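Illora Lab Reports Gains From Hand-Held Gripper Training

Jul 8, 2019

A research team at the Illora lab in Dremmont says robot arms can learn simple two-handed table tasks from people who never touch the robot. In a report released at the end of June, the team describes a method in which a person does the task with a gripper in each hand, and the recorded motion is later used to train a pair of arms.

The project is called Esley. It grew out of an older setup at the same lab, where an operator steered the arms from a distance. That approach gave good recordings but was slow. A new operator needed long practice before the arms moved smoothly, and a session often stopped when one arm reached the end of its range.

With Esley, the operator stands at the table and works directly. The grippers are made to the same shape as the ones on the arms, so what the fingers touch during a recording is close to what they will touch when the robot takes over. Cameras record the view from the gripper and the view from above, and the two are lined up in time before training starts.

The tasks in the report are small ones: picking up a light object, passing it from one side to the other, setting it down next to or inside a cup. The team chose them for the way the two hands have to share a small space. A single arm can do most of them, but not without putting the object down and picking it up again. 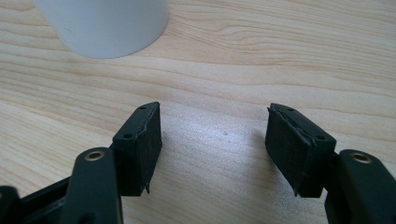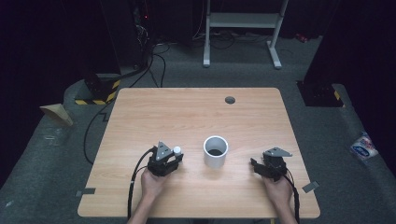 A gripper's foam-padded fingers, top, and work at the table with one in each hand. Photos: Illora

For the main test, the lab collected 100 recordings of one task and trained the arms on those alone. The trained system finished the task in nearly all of its trials when the cup started close to a position seen in the recordings. Results dropped when the cup was moved toward the far edge of the table. The report says this was expected, as few of the recordings covered that area, and it does not claim the method works for places the operators never reached.

Speed was the other main result. An operator using the hand-held grippers could record 13 usable runs in the time the older setup took to record 2. Runs were thrown out if the object slipped out of the fingers or if a hand blocked the view for too long.

The report also covers problems. Foam pads on the fingers wear with use, and a worn pad holds an object a little differently than a new one. The team found that recordings made with old pads and recordings made with new ones could be mixed in training without much harm, but that the robot itself did better with fresh pads. The lab now keeps a log of when each pair is changed.

Lighting was harder to deal with. Glare on a pale tabletop can hide the edge of a white object in the gripper view, and the system sometimes closed its fingers too early. Adding recordings made at different times of day helped. Adding a second light did not, and the team went back to the original arrangement.

Cables are another known limit. The present grippers are wired, and operators reported that the cable pulls on the wrist during wide turns. A wireless version is planned, though the report gives no date for it and says battery weight is still a concern.

Ostrowski, a Dremmont company that builds packing equipment, paid for part of the work and has asked for a follow-up on sorting small lids and caps. The company has not said whether it plans to use the method in its own machines. Under the funding agreement, the lab may publish its results, including those that fall short.

The recordings from the main test will be shared with other research groups on request. Plans for the gripper body and fingers will follow once the next version is settled — the current screw layout makes the fingertips slow to swap, and the lab wants to fix that first. Further tests, with the cup placed across the full width of the table, are set to begin later this summer.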